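Darport Community Help
Search all topics Go
Sign in to follow

How should unsuccessful attempts be treated when collecting demonstrations for a tabletop arm?

Posted by Signe Gunnlaugsson

Our group at Bekcombe is assembling a set of teleoperated demonstrations in which small items are picked up, held and placed at a bowl. The set stands at 2563 episodes from 4 operators. Of these, 257 contain a slip, a second grasp or an early stop. Narrow items with soft wrapping at one end are of particular concern, as the wrist view is largely taken up by the fingers once they close.

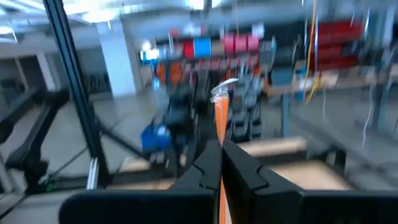 The written procedure we inherited instructs operators to delete any episode that is not clean. I am reluctant to continue this practice without advice. Should such episodes be kept, and if so, how should they be labeled?

Nuwan Jayawardena

Deletion is not recommended. An episode with a second grasp that ends in a correct placement is a useful record of recovery, and a policy trained only on clean runs may respond poorly after its first error. We advise that each episode carry one outcome label and, where applicable, the time at which the error began. Early stops should be stored in a separate folder and excluded from plain imitation training. They may still serve to train a success classifier.

Labels should be assigned from the fixed view as well as the wrist view. At the bowl in particular, the rim can conceal whether an item has been released, and the two views should be reviewed side by side before a label is entered.

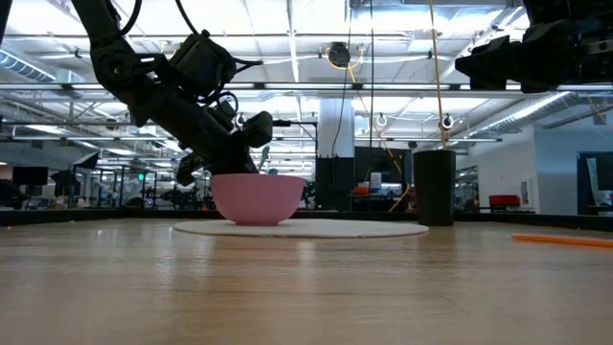
Starting positions also require attention. If operators return each item to the same spot, the set will grow without becoming more varied. A printed list of 6 starting layouts, changed at the beginning of each session, has been sufficient for our purposes. Please record the operator as well — differences in speed between people are often larger than expected.

Mogensen

We delete ours. Storage is limited and the results have been acceptable.

Florkum

I concur with the first reply. Please retain the original files in all cases, as labels can be revised later and deleted episodes cannot be recovered.

Related topics
Matching timestamps between wrist and fixed views
Choosing a frame rate for teleoperated episodes
Outcome labels: how many are too many?
Operator breaks and session length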